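TALK NOTES – small rooms, big laundry
Grollitville library, Tuesday, 64 chairs booked. Keep it under the hour!!

1. Open
Thank Ferhat Uçar for the invite. Mic check. Ask who washed sheets this week. Hands up. Ask who dried them indoors. (Laugh, hopefully.)

2. Why I care
Grew up over the Çetinkaya bakery. One line across the kitchen, wet sheets in your face at breakfast. Mom cracked the window even in March. Didn't know why then. Damp, thats why.

3. Where the water goes
A wet load holds more water than folks think. Hang it in a closed bedroom and it ends up in the air, then on the coldest wall. Then behind the dresser. Do the wet towel bit – pass towel around, front row first.

4. Laundry in the bedroom
Used to be the basement or down the street. Now plenty of small apartments have the machines a few steps from the bed. Good: sheets go straight back on. Bad: noise, lint, heat. Don't run it at night if you sleep light. Say this slowly, they always write it down.

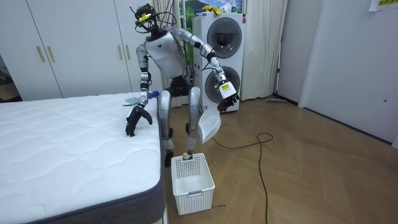
5. The Drollwood survey
My own, not science. Went door to door, 594 apartments in Drollwood, took all spring. Over 3 weeks just typing it up. Main thing people said: no place for the clean stuff to sit. Bed becomes the folding table. Tell the Clurari building story here – the shared sign-up sheet, the fight about Sundays. Skip if running late.

6. What to do
Spin twice. Door open after a wash so the seal can dry. Clean the lint screen every load, every one. Window open a crack, bedroom door shut. Mattress bare for an hour before the clean sheets go on. Leave a gap behind furniture on outside walls.

7. Money
My setup, all in: $679, used. Somebody will ask about running costs – point them to thier own power bill, rates differ.

8. Questions
Repeat each one into the mic. Get towel back. Handouts by the door, lights off on the left panel.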